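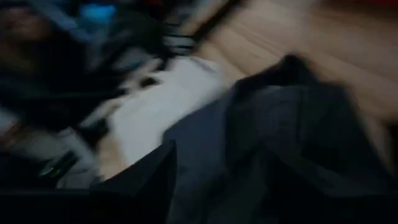

So the Preltar supporters' shop finally put the new away jersey on the rack this October, and yes, I was in line before the doors opened (with coffee, I'm not a monster). I was number 18, and by the time they let us in the line went past the bakery.

The big change is the maker. After years with Giva, the club has gone over to Zumness, a small outfit from Lapiņa that mostly did rowing gear until now. The cut is looser through the shoulders, the collar doesn't scratch, and the sleeve numbers are stitched on this time! I've peeled enough numbers off my dryer drum to be thrilled about that.

Sizes run from toddler up to a men's 4XL, and the women's cut is its own pattern, with the same crest and the same collar. My sister took a medium and says go up one if you plan to wear a hoodie under it in the north stand. 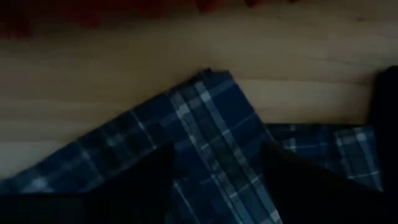

Issue 114

The name everybody wanted on the back was Algirdas Siliņa, no surprise after the spring he had. The shop had 200 jerseys with his name already pressed, and the larges were gone before I got to the register, so I ended up with an extra large. It's fine, I'll grow into it over the holidays.

I did catch Siliņa for a minute by the side door, where he was signing things. "It's light, and it doesn't stick to you in the second half," he told me. "The old one, I was always pulling at it." Then a kid handed him a shoe to sign and that was the end of my interview.

More larges should be in before the next home game, and the shop is keeping a list at the counter if you want your name down. Last home crowd was 3020, by the way, so I wouldn't wait too long. Lettering takes a day or two, and they close for lunch at one.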